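December 22, 2025

I wore my retainer every night for three years and then I stopped. My bottom teeth moved, and fixing them cost me $1,054. I have no complaint about the orthodontist. My complaint is with the way retainers are sold and explained, and I think most people who had braces as teenagers would agree with me if they dug out the old plastic case and tried to get the thing back in.

When my braces came off at the Prodent office in Hurnstead, I was handed a retainer, a case, and one sheet of paper. The sheet said to wear it full time for six months and nights after that. It did not say for how many years. I asked at the desk and was told "a good long while." I was sixteen. Three years sounded like a good long while to me.

I now know that the honest instruction is to wear it at night for as long as you want straight teeth. Teeth drift all your life, including in people who never had braces. My new orthodontist, out on Prosser Road, said so in one sentence, and it would have fit on that sheet.
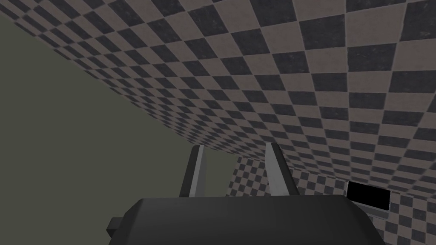
Should an office charge extra for a replacement retainer?

It should charge what the retainer costs to make, and it should tell you the price on the day the braces come off. A retainer wears out, cracks, or gets thrown away with a lunch tray. Every office knows this, so the second one ought to be part of the plan from the start.

My replacement from Prosser Road was a clear one made by a lab called Detura. I have had it since January and it fits fine. I was also offered a wire bonded behind the bottom front teeth. I turned it down because I don't like threading floss under things, but I was glad to be asked. At sixteen I didn't know there was a choice.

People will say patients should take responsibility, and I do. I quit wearing it and my teeth moved. But a treatment that runs two years and costs thousands of dollars shouldn't depend on a teenager guessing what "a good long while" means. My parents paid for the braces and would have made me wear the retainer through college if anyone had told them to.

What I would like is pretty small. Put the word "indefinitely" on the sheet. List the price of a replacement. Call or text once a year and ask if the retainer still fits. My dentist's office reminds me about cleanings whether I want it to or not, so the orthodontist's office could manage one message every January.

If you still have yours, try it tonight. If it feels a little tight, call and ask how often to wear it. If it won't go in, don't force it. Call the office and find out what they can do before things move any more. I waited, and I spent another 30 weeks in trays at an age when I had other uses for the money.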